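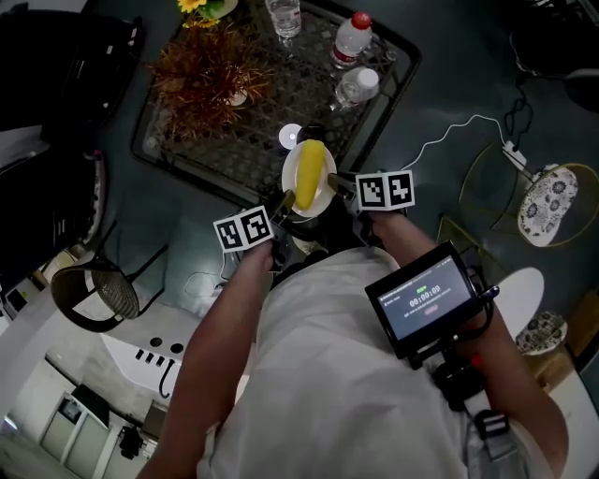 March, notebook of the handling rules, start 2 p.m. Kiều asked me to write down the working rules for the handheld grippers before the people from Bravden join, so I do it here first and she will correct. Rule one is about the marker cubes. They must be facing up and free, so no sleeve, no strap and no hair over the printed sides. A short sleeve like the white T-shirt is good for this, and I want to make it the standard clothing. Rule two: look at the timer on the small screen before the fingers close on the object. At 00:00:09 the gripper fingers were already at the corn on the plate. For me this is too early. I propose to keep the hands still until 00:00:07, and Thiện thinks this is too long. Open point.

Rule three is about cables. In the draft from Premley it is written only "keep the area tidy", and each person understands this differently. My text: every cable on the floor is taped flat along its full length, or it goes behind the furniture. The white one crosses the floor in curves, so by my text it does not pass. To fix before the next block.

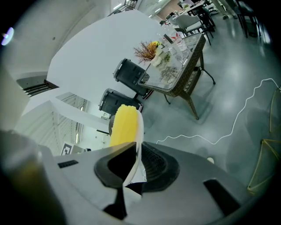 Corn upright in the fingers, white cable on the floor at right.

Rule four, grip check. Hold the object two seconds, look at the base of it in the fingertip, then move. If it slips, mark the take and do not repeat it silently.

To do: ask Mindton if 200 takes per block is a limit or a target. Send rules one to four to Kiều. Buy floor tape.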